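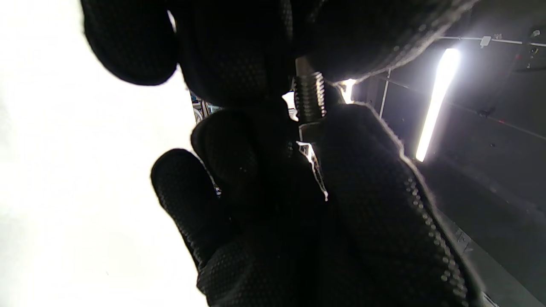

Page 7

Workshop Tips: Being Kind to Your Nuts and Bolts
By Fotini Vlachopoulos
Tue 1 September

I put off wearing gloves for small hardware for years, dear readers, thinking I'd never feel the threads through them. Well, a pair with those little raised grip dots changed my mind (and saved my knuckles!). Pinch the bolt near its end, hold the fitting steady with your other hand, and let your fingertips find the start of the thread before you go anywhere near a wrench.

A trick from my old neighbor Magdalini: turn the nut backward first, ever so gently, until you feel a tiny click. Then go forward. If it fights you, back it off and start again, even if it's the third time and supper is getting cold.

Do set up a light inside the cabinet, too. And if your bolt takes a washer and more than one nut, thread the whole stack on loosely before tightening anything, so you can still shuffle things along a little.

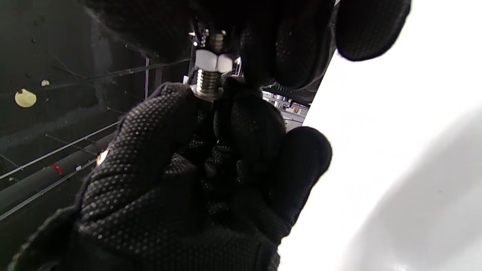

Keeping Track of the Little Ones

Clear the table before you begin, and I do mean properly clear. I work on a white top these days, and a stray nut shows up on it right away, where my old brown bench at Garthorpe must have swallowed roughly 700 of them. Lay each nut flat so it won't roll, and keep the screws near your other hand.

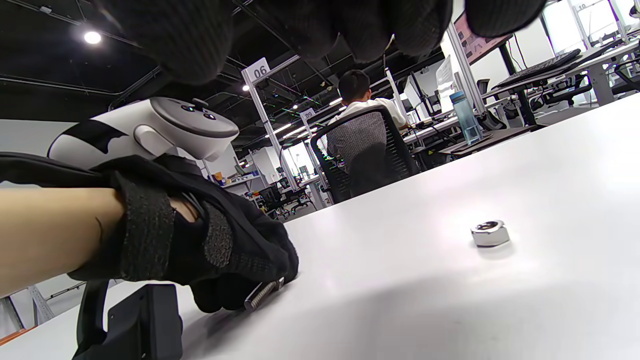

One screw in hand, one nut on the table.

Search tips Go

Contact Prokidska Workshop Pages | Copyright Prokidska | Back to top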